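Zornevport Capture and Training Software – Set-up Guide
Section 4: Calibrating grasp width and checking the grasp detector

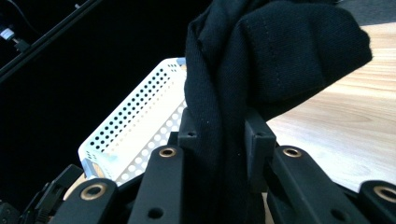 Do this section after the wrist camera has been calibrated (Section 3) and before you record any demonstrations that you mean to train on. The detector decides when a grasp starts and ends in each recording, and the policy learns from those labels. If the thresholds are wrong, the episodes will still record and play back normally, but the training set will contain grasps that start late or never end.

Cloth needs its own profile. The default profile was tuned on rigid parts, where the fingers stop at a clear width. With fabric the fingers keep closing as the folds compress, and the default profile often waits for a stop that comes too late.

4.1 Before you start

You need:
- a hand-held gripper with its wrist camera connected to the capture computer
- the Mutby calibration file from Section 3
- two pieces of fabric, one thin and one thick, close to what you plan to use in your task
- write access to the project folder

Close any other program that is using the camera. The capture service will start without it, but the preview stays blank and the log shows "device busy".

4.2 Set the open and closed widths

1. Start the capture service and open the Gripper tab.
2. Select New profile and type a name. Use the task and the material, such as towel_thick. Names cannot contain spaces.
3. Open the fingers all the way and hold them still. Press Set open.
4. Close the fingers with nothing between them. Press Set closed.
5. Open and close the fingers slowly a few times and watch the width trace. It should move smoothly between the two lines.
6. Press Save.

If the trace jumps in the middle of the travel, the tracker is losing the fingers. Go to 4.5 before you continue.

Note: Set closed must be done on bare finger pads. Do not use a fabric grasp as the closed position. The software will accept it, and every width it reports after that will be too small.

4.3 Tune the detector for cloth

The detector uses three settings. Change one at a time and save between changes.

contact_drop: how much the closing speed must fall before the software marks contact. Thick fabric needs a lower value than the default.

hold_ms: how long the width must stay steady before the grasp is marked as held. The cloth preset uses 900. Raising it cuts false grasps and makes the held label appear later.

mask_margin: how far the segmentation mask is grown around the finger pads before the software looks for cloth between them. Raise it if folds bulge past the inner faces of the pads and are left out of the mask.

1. Load the cloth preset into the profile you made in 4.2.
2. Lay the thin fabric on the table and press Record test.
3. Grasp the fabric, lift it, hold it for a few seconds, and let it go. Repeat this several times in one recording.
4. Stop the recording and open it in the Review pane.
5. Compare the detector labels with the video. The contact label should start when the fabric stops sliding between the pads, and the release label should start when the fingers begin to open.
6. Adjust contact_drop if the contact label is early or late. Press Rerun labels. You do not need to record again.
7. Repeat steps 2 through 6 with the thick fabric.

If you can't find one value that works for both fabrics, make two profiles. Ching-wen Tam ran a single profile on all the Gresance towel recordings and ended up relabeling most of the thick ones by hand.

Caution: Rerun labels overwrites any labels you have edited by hand in that recording. Export them first with File, Export labels.

4.4 Dark fabric

Black cloth between black finger pads is the hardest case for the segmentation model. There is little contrast at the edges of the pads, and the mask can run from the cloth into the linkage arms. Check for this even if the width trace looks good.

1. Open a test recording and turn on Show mask.
2. Step through the grasp one frame at a time.
3. Look at the inner faces of the pads. The cloth mask should stop there.
4. If it runs into the fingers, turn on Use finger template. The software then takes the finger outline from the calibration file and subtracts it from the cloth mask.
5. If it still runs over, lock the camera exposure and raise it one step at a time. Stop when the ribbing or weave of the cloth can be seen in the preview. A pale tabletop may wash out a little at this setting – the detector can tolerate that.
6. Record a new test. Exposure changes do not apply to old recordings.

Auto exposure should stay off for dark fabric. When the cloth fills much of the view the camera brightens the picture, and when it moves away the picture darkens again. The Liao tracker reads these swings as motion.

Perforated trays and baskets in the background can also cause trouble. The tracker may pick up the rows of holes as feature points, which is fine while the tray stays put. If your task moves the tray, add it to the ignore list under Tracking, Dynamic objects.

4.5 Tracker and label problems

Width trace jumps: Check that the linkage is not covered by a hanging part of the cloth. If it is, turn on Interpolate short gaps. Gaps longer than the limit are marked invalid and left out of training.

Error 1204, "closed width greater than open width": The two positions were saved in the wrong order. Repeat 4.2 from step 3.

Error 59, "profile does not match calibration": The camera was calibrated again after the profile was made. Open the profile and repeat the open and closed steps. Your cloth settings are kept.

Held label flickers on and off: Raise hold_ms. If that has no effect, check the exposure lock.

4.6 Save and share the profile

1. Press Validate. The software runs the detector on your test recordings and lists any that fail.
2. Fix or delete the failed recordings and validate again.
3. Press Publish. The profile appears in the project list on every capture computer.

Published profiles can't be edited. To make a change, select Duplicate and give the copy a new name. Episodes that have already been recorded keep the profile they were made with, and you can see its name in the episode details.

Profiles made before the August release do not include mask_margin. They load with the default value and must be validated again before use.

Section last revised by Ching-wen Tai, Sat 12 May. Continue to Section 5, Recording demonstrations.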